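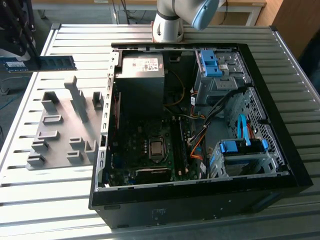
So what is the hard part of teaching an arm to put memory in a computer? The lining up. A stick of RAM only goes in one way round, the slot is barely wider than the stick, and if you come in a hair crooked you just lean on plastic and nothing good happens.

Home Diary Builds Parts bin Older entries

Monday, late. I'm typing this with one sock on and a plate of cold noodles, so forgive the spelling. I spent the whole evening at the Trisholm workshop again (yes, again, I know what I said last week about going home at a normal hour!) and my head is still full of memory slots.

The plan for August is the same as ever: get the arm to take a RAM module over to the open tower and seat it without me hovering. Ebenezer Agbeko has been on at me to slow everything down, and he was right, annoyingly. I dropped the approach speed to 60 percent and it stopped looking like it was trying to stab the motherboard. I also redid the taught points for the fixture plate, all of them, while eating crackers over the keyboard. Saved the lot as program 3808, which I will certainly forget by next weekend, so I'm writing it down here.

I had a long grumble about grip force too. Too soft and the module tips, too firm and I start imagining cracking noises. I settled on 23 on the slider and made tea. 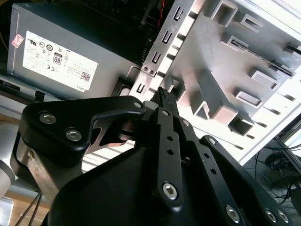

Do textured fingertips really matter for this kind of job? For small parts, I think so, because a smooth tip lets a thin edge slide and you lose your angle right when you need it.

Anyway, I want to go over all the finger screws before the next session. Ebenezer says one of them always works its way out if you ignore them, and I do tend to ignore them. I also need to make room in the Tudix folder for the new runs and ask Lamptey about the cable ties I ordered.

Two more evenings, I think, and then I'll let it try the full sequence with my hands in my pockets. Noodles are gone. Bed.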